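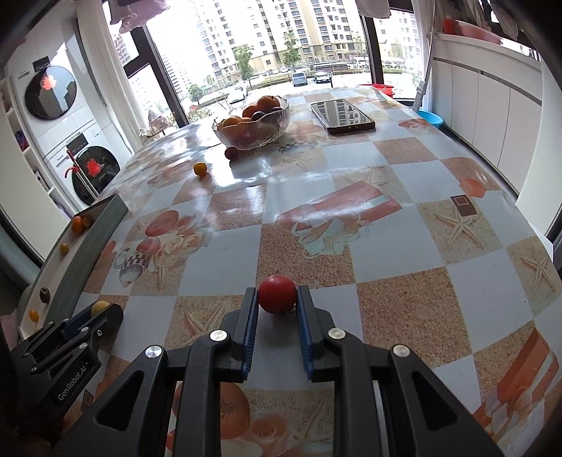

Fig. 1. Cherry tomato and patterned tablecloth

Keeping the Day: how five households remember someone who has died

Project report, second-year option in Family and Community Life
Student: Vendula Kuruc
Supervisor: Radomír Kolář

1. How I came to the subject

My grandmother died in February, when I was still at school, and every February since then my mother has made the same barley soup and put the radio on in the kitchen, quite loud, to the station my grandmother liked. She doesn't announce it. She has never said to my brother or me that this is what we do now. The first year I thought she simply fancied soup, and it was only when I was living away in Proltbridge and rang home one evening, and heard that radio going in the background, that I looked at the calendar and understood what day it was. I sat on my bed for a while after that call.

When we were asked to choose a subject for the project I had meant to write about allotment waiting lists (I had even started reading for it, and I am sorry to have wasted Mr Kolář's time over the first outline). But I kept coming back to the soup. I wanted to know what other people's families do on the birthday of someone who has died, or on the day they died, and whether they talk about it or just quietly get on with it as my mother does.

2. What I set out to find

My questions were quite plain ones. Which day do people keep? What do they do on it? Who decided? And what happens when somebody in the family doesn't want to do it any more? The last one was added after my second visit and I think it turned out to be the most useful of them all, so I'm glad I was allowed to change the question sheet halfway through.

3. How I went about it

I visited five households over three months. Two of them I knew already through my mother's choir, one answered the card I put up in Tuominen, the bakery on the corner by the library, and the other two were passed on to me by people I'd spoken to. I held six conversations in all, as I went back to one family to hear from the son, who had been at work the first time. Everybody was told what the project was for and signed the department's form, and everyone named below asked for, or agreed to, their own name being used. Where I haven't given a name, that was their wish too.

I had planned to record the conversations, and did so for the first one, but the recorder on the table made us both rather stiff. After that I took notes by hand and wrote them up the same evening, before I could forget how a thing had been said. The written-up notes came to 3050 words without my own comments. I read them through several times with coloured pencils and marked wherever someone spoke of food, of a place, of an object, or of a disagreement. It's not a very scientific method but it did help me see what was there.

4. What people told me

Food

Food came up in every house, usually before I had asked. Ľudovít Jireš, whose wife died when their children were small, bakes her plum cake on her birthday from a card in her handwriting. The card says "enough flour" and nothing more, so the cake is different every year, and he told me that the children (who are grown up and have children themselves) argue about which year was the best one. He gave me a slice although it wasn't the day. I asked whether that felt wrong to him and he laughed and said she would have been cross with him for letting a visitor go without.

Another woman told me that she buys tomatoes on her father's birthday, even in winter when they taste of nothing, and eats them with salt standing up at the sink, as he used to. Her husband thinks it's a shame not to sit down. She has tried sitting down and says it isn't the same at all.

Places

I had expected graves to be mentioned more than they were. Two of the families do visit a grave, but both told me they go at other times of the year, when it's quieter and the ground is softer for planting. On the day itself they prefer to be somewhere the person had liked. For Radoslava Kratochvíl this is the bench at the end of the footpath in Drukusum, where her sister used to wait for the bus and talk to anyone who came along. Mrs Kratochvíl takes a flask and stays until the cold gets into her knees. She doesn't mind company. Last year a stranger sat down and told her all about his hip operation, and she said it was the nicest anniversary yet, as that was precisely the sort of conversation her sister collected.

Objects

I asked everybody if there was something they took out or looked at. Some had photographs, of course, but more often it was a thing that had been used: a thimble, a pair of gardening gloves that have gone hard, a shopping list. One family has a jigsaw with a piece missing which they do together on the Sunday nearest the birthday. The youngest boy, who never met his grandfather, is the one who gets upset if anybody suggests a new puzzle.

Irfan Pelupessy keeps his late brother's number in his telephone. He knows that it belongs to somebody else by now and has never rung it. On his brother's birthday he looks at it and then, he said, he rings their mother instead, and they talk about football or the weather. I wrote in my notes that evening that I didn't know what to put, and I still don't quite know, but I wanted it in the report.

Disagreement

Here I had to be careful, and I have left out a good deal. In one house the mother wanted candles and a proper dinner and the son wanted to go to work as usual. It had caused real hurt between them for some years, each believing the other to be cold, or else to be making a show. When I spoke to the son on his own he told me that he spends his lunch break on that day walking to the canal and back, which he'd never mentioned at home. I did not pass this on, as it wasn't mine to pass on — but I did tell him I hoped he would one day.

5. Some thoughts on what I heard

The reading I did beforehand talked a great deal about ritual, and I had come to imagine something fixed, with a beginning and an end and everybody knowing their part. What I met with was much looser. Hardly anyone could tell me when their custom had begun. It had been done once, perhaps by chance, and then the following year it seemed unkind to leave it out. Mr Jireš only baked the first cake to use up the plums.

I also noticed that people keep the birthday more than the day of the death. I asked why, and the answers were mostly that the birthday had always been that person's, whereas the other date was "only the hospital's", as one lady put it. My own family does it the other way round. I mentioned this to my mother and she thought it over and said that my grandmother hated her birthday and would have hidden in the shed.

6. What I would do differently

Five households is a small number, and they are all people who were willing to talk. A family which keeps no day at all would hardly have answered a card in a bakery, and I should have looked for one. I'd also have liked to speak to more children. Mr Kolář suggested I try Plirkano, the bereavement group that meets above the chemist's, but I left it too late to ask them properly, and I didn't want to turn up in a hurry with a form in my hand.

I would leave more time after each visit, too. I once arranged two for the same afternoon and was so full of the first that I listened badly to the second, and I had to write and apologise.

7. Thanks

My thanks to all the families, who fed me far more than the project required, and to Mr Kolář for his patience with the allotments. Thank you also to my mother, who read the first section and corrected me on one point. It was pearl barley for the first two years only. She has used spelt ever since the shop stopped selling it.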